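About us | Paper goods

Search this site

Darno makes paper cups and tubs for cafes, canteens and village halls. We began in February with one forming machine in a unit at Gemow, and now supply 254 customers from the same building. Board comes in on reels and is printed, cut and rolled on site. Most orders leave within four days — larger printed runs take longer, so please ask first. The smallest order is one carton. Trade accounts are handled by our sister firm, Jetonon.
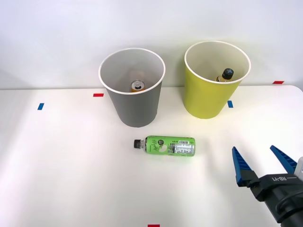
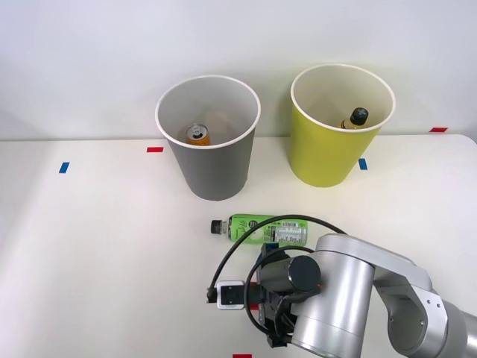 Large paper cups, two side by side in both photos.

Contact | © Darno 2018 | Back to top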